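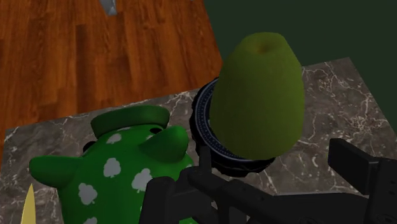

*A green pear.*

Hello! I run Werora, a small skin and brow studio in Skarnton, and I'm looking for two kinds of people: 2 trainee skin therapists to come and work with me, and a group of willing faces for them to practise on. If you're either of those, please read on (and if you're neither but your sister is, send it to her).

## A bit about me and the studio

I came to skin by the back door. I was selling shoes, my hands were cracked and sore from eczema every winter, and a customer told me I was washing them with the wrong thing. She was right. I went home and read everything I could find, signed up for an evening course, and spent my first year doing home visits out of a Mondeo with a folding couch wedged across the back seats. I still have the couch. The Mondeo has gone.

We're now in Ondrejka Yard, up the stairs next to the framing shop. Most of what we do is dry, reactive and mature skin — facials, gentle peels, brow shaping, and a lot of talking people out of scrubs. We don't do lasers or injectables and I've no plans to start.

## The trainee jobs

You don't need experience in a salon. You do need your Level 2 in beauty therapy, or to be finishing it by May, and you need to like people, including the ones who fall asleep and snore.

You'd be doing:

- consultations, with me sitting in until we're both happy
- facials and brows on models first, then on paying clients
- patch tests and keeping the record cards up to date
- your share of towels, bookings and mopping (I do mine too)

It's four days a week including Saturdays, with late opening on one evening that we'll agree between us. I pay proper wages from the first day, training days included, and your kit is on me up to a point. There's a 3,000 pound training pot for the year which the trainees share, so if there's a course you've had your eye on, say so when you write. Last time somebody asked for lymphatic drainage and now half my regulars won't have a facial without it!

One thing to know before you apply: there's no lift, and the stairs are steep. If that's a problem for you, get in touch anyway and we'll talk about what could be done.

## The faces

I'd like 135 people over the whole training year, so there's plenty of room. Each visit lasts an hour and a half, it's free, and I'm in the room the whole time. I'd love a real mix — men, older skin, darker skin, freckles, rosacea, teenagers with a parent along. The usual model call brings in the same sort of face over and over, and my trainees learn far more from variety.

I can't take you if you've had a peel or filler in the past month, if you're using prescription acne tablets, or if you've got an open cold sore on the day. Please come with no make-up on if you can bear it. You'll have a patch test on a separate visit first, and I won't skip it even if you tell me you're never allergic to anything.

## How to get in touch

For the jobs, write me a page about yourself and tell me about one treatment you've had that was badly done, and what you'd have changed. I don't want a CV with a border. For the faces, just leave your name, age and a line about your skin.

Drop either one through the studio door or use the contact form on the Werora site. The studio's shut over Christmas but I'll be reading everything with a mince pie.

Posted Friday, December 23, 2022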